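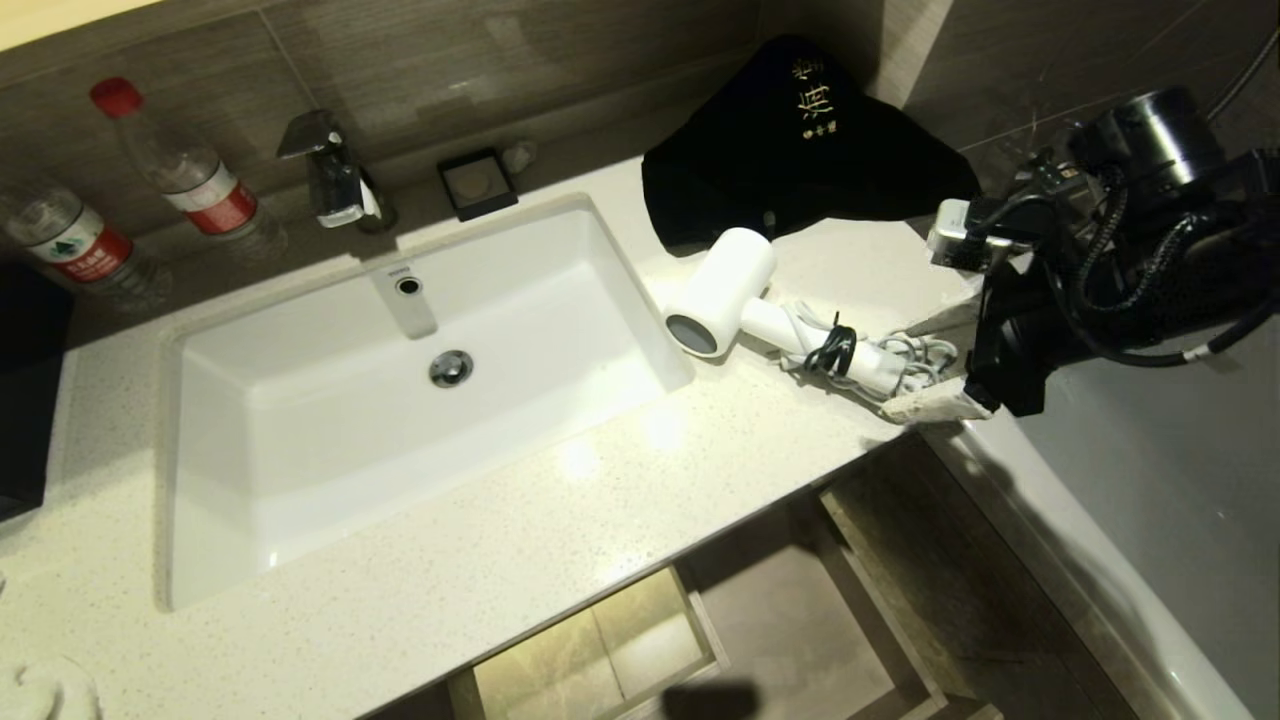 Fig. 1. Hair dryer job, guest bathroom: gripper on the plug, cord bundled by the handle.

Automation at Work: My Placement at Pustance
Project report, 11/06/2026

I picked hotel housekeeping because I used to clean rooms in the holidays, so I thought I knew what I'd find (I didn't!). Pustance is trying out a robot arm from Proltico for the fiddly bathroom jobs, and I followed the team through 13 shifts.

The hair dryer was my favourite. A person does it in seconds without looking. The arm has to find the plug among everything else on the counter, and a real counter has soap, a towel, bottles and somebody's bag on it. White plug, white cord, white dryer – you can see why that's a pain.

What changed for the staff? Mostly the order they do things in. Cleaners used to finish one room and move on, but now they strip the beds while the arm works, then come back and check. I asked 50 questions in my survey, far too many, and the answer I kept getting was that the bending is less and the walking is more. Two people said they missed having a bathroom to themselves for ten minutes.

Pay hasn't changed, though the checking isn't in anyone's job description yet. I'd like to go back in July and ask about that again, with a shorter survey.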